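Subject: Re: [virkley-walkers] Packing light for the April walk
Date: 8 January 2026

Hello all, and a happy new year to those I haven't written to yet,

> We've done plenty of day walks but never slept away from home
> in the middle of one. Five nights sounds like a lot to carry for.
> What do people really bring? My pack is 30 liters and my husband
> says that's too small. Also, is there anywhere to buy things once
> we leave Fotthorpe, or do we need everything from the start?

Welcome, first of all, and please tell your husband that 30 liters is plenty. I have walked from Fotthorpe to Virkley with a pack that size and came home with clothes I never unfolded. My first year I carried a much bigger one, and by the second hill I was ready to leave half of it under a hedge (there was a hardback book in there, and a full-size bath towel, and I can't tell you what I was thinking).

For clothes I'd say two sets for walking and one for evenings. Wash one set at night, and if it's still damp in the morning, pin it to the back of your pack and let it flap. Wool socks, three pairs. I know people swear by liners, and I've tried them, and my feet just got hot. A rain jacket goes in no matter what the forecast says. The stretch after Maes is open to the west for a good long way and the weather comes in fast there in April.

Small things are where the weight creeps up on you. I like to put everything out on the bed the night before and look at it for a while before any of it goes in the pack.

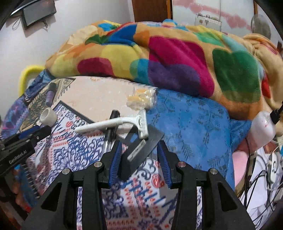

Razor, pen and other bits on the bedspread

A disposable razor is fine for this length of trip, and so is a sliver of soap from home. Do bring a pen! The guest book at the Maes hostel never has one, and you'll want to write down the bus times at Virkley, which are posted on a board by the stop and which I have never once found anywhere else. Toothpaste I squeeze into a little pot. Five days of it is hardly anything.

As for shops, there's a decent grocery in Fotthorpe, and then a small one in Maes that closes for lunch and opens again when it feels like it. Ekus has a bakery and a drugstore, so blister pads and sunscreen can wait until then if you forget them. Between Ekus and Virkley there is nothing at all, so fill your bottles and buy your lunch before you leave town. The cheese rolls go early.

The high point is the cairn at 2,708 feet, on the third day. It sounds worse than it is. The path goes up gently from the Ekus side, and there's a flat rock near the top where we always stop for tea, so whoever has room for a flask will be very popular. My knees prefer poles on the way down, but plenty of the group manage without.

Someone asked before the holidays about sheets at the hostels. Maes and Ekus both supply them now, but I still bring a pillowcase of my own, and on the way I stuff it with my spare sweater so it isn't wasted space.

I'll send the bed list once I have everyone's names, so if you haven't told me yet whether you're coming, please do. And keep the questions coming to the list, as I'm sure others are wondering the same things.

Warmly,
your walk organizer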